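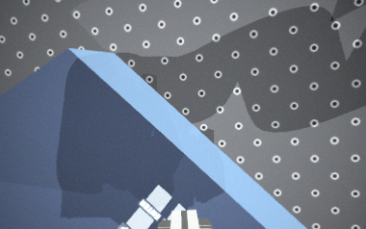

Practice makes picking

Clader sells a simulator for people who want to teach a robot arm to handle blocks, boxes and other plain shapes before they own the arm. Our reviewer spent a month with it.

By Etornam Nartey

Nov 12, 2021

The first thing I did with Clader was drive the gripper straight into the floor. A red line came up in the log, the arm stopped, and I pressed reset. On the real arm in our workshop at Midport the same mistake would have meant a bent finger and a week's wait for a new one.

Clader is a training package for small robot arms. You install it on an ordinary desktop computer with a decent graphics card, choose an arm and a gripper from the list, and place some objects on a work surface. Then you either drive the arm by hand, with a game controller or the keyboard, or write a short script and let it run. Everything that happens can be saved, including the joint positions, the finger opening and the view from any camera you have set up.

It is made by Ultosmont, a small company that used to write software for packing lines. The product is aimed at colleges, small workshops and anyone who has been told to "look into robots" and given very little money to do it. I fall into the third group.

Setting up

Installation took me most of a morning. The download is large and the installer asks a few questions that a beginner won't be able to answer, such as which physics solver to use. The manual says to leave it on the default, but it says so in a chapter you don't reach until later. I left it alone and had no trouble.

Once it is running, the main window is clear enough. The work surface sits in the middle, the list of objects is on the left, and the arm controls are on the right. There are 11 starter scenes. Most of them use coloured blocks on a grey surface marked with a grid of white rings. The rings look like decoration at first, but I came to depend on them. When the camera is mounted on the wrist and the block is very close, the block fills much of the view and it is hard to judge where you are. A few rings showing past the edge of the block give you something to steer by.

The wrist camera takes getting used to. From above, a block is a neat square and the job looks easy. From the wrist, it can be a great slab of one colour with a brighter strip along the top edge, and the tips of the fingers poking up at the bottom of the view. You learn to watch the bright edge. If it runs the same way as the fingers, you are lined up. If it doesn't, you turn the wrist before you go any lower.

I also learned to take notice of shadows. Clader draws the shadow of the arm on the surface and on the blocks, and it can be turned off in the settings. I turned it off on the first day as the dark patches were confusing me, and I turned it back on a few days later. Real workshops have shadows. A picking program that works only under flat light isn't much use to us.

Picking things up

The standard lesson is simple. Move above the block, open the fingers, go down, close, lift, and put the block somewhere else. Lesson 2 adds a second block, and from there it gets harder. By the end of the course you are stacking, sorting by colour and pushing a block against another to square it up.

The course has 20 lessons and I finished all of them. Each one gives you a short text, a starting scene and a target. The texts are well written. They use everyday words and they don't pretend the work is more exciting than it is. My only complaint is that the targets are strict about the final position and pay no attention to how you got there. I passed one lesson by knocking the block over with the side of the gripper and shoving it into place. The program gave me full marks.

Contact between the fingers and the block is the part that matters most, and it is handled fairly well. A block held off centre will swing and sometimes drop. A block pinched at the corner will pop out. If you close the fingers too hard on a large block, though, the software sometimes gets it wrong and the block shakes in the grip like a phone on silent. Lowering the closing speed cures it in most cases. Ultosmont told me that a fix is planned, but would not give a date.

Large blocks show up another weak point. When you come in close, the edges of the block go out of view on the wrist camera, and the software gives you no help in working out how wide it is. You can add a second camera to one side, and I would advise doing that from the start. The default scenes come with the wrist camera only.

From the screen to the bench

The question for most buyers is whether a program made in Clader will work on a real arm. I asked Kurniawati Teoh, who teaches automation at a college near us and has used the software since June.

"It gets my students to the point where they can be trusted near the machine," she said. "They know what the buttons do and they know to go slowly. I wouldn't take a script off the screen and run it at full speed. I would run it at a crawl with my hand on the stop."

That matches what I found. I exported a simple pick and place script and ran it on our own arm, a Tarigan desktop model that is on the supported list. The movements were right and the order was right. The height was wrong by a few millimetres, so the fingers closed a little too high on the block. I measured our bench again, typed in the new figure, and it picked up the block on the next go. A longer stacking script needed more work and I ended up rewriting the last part of it on the bench.

Anyone who wants to use the recorded camera views to train a vision system should go carefully. The colours in Clader are very even. The blocks are matt, with no scratches, labels or dust. Our blocks have all three. There is an option to vary the light and the colours at random between runs, and it helps, but it is hidden under a menu called Extras and is off when you first install the program.

Help and support

Support is by email. I sent four questions and had useful replies to three of them within a working day. The fourth was about error 3303, which appeared every time I tried to load a scene with more than one gripper in it. The reply told me that the current version allows a single gripper per scene. The sales page doesn't mention this, and I think it should.

There is a users' forum as well. It is quiet but friendly, and a few people there share scenes they have built. I downloaded one with a sloping surface that I liked better than any of the official ones.

Who should buy it

A college that already has one or two arms and a long queue of students would get good value from Clader. So would a small firm trying to decide between two grippers, as you can swap one for the other in a couple of clicks and try the same job with each.

If you already have an arm and plenty of time on it, the case is weaker. You will learn more from the real thing, provided you can afford the spare parts. If your work involves cloth, cable, bags or anything else that bends, leave it for now. Clader handles rigid shapes only, and Ultosmont says soft objects are not planned for the next version.

We have kept our licence. The new starter in our workshop is on the fourth lesson, and the real arm has so far kept both its fingers straight.

Clader is sold by Ultosmont as a yearly licence, with a lower price for schools and colleges. A trial version with the first three lessons can be downloaded free of charge. Saving and exporting are switched off in the trial.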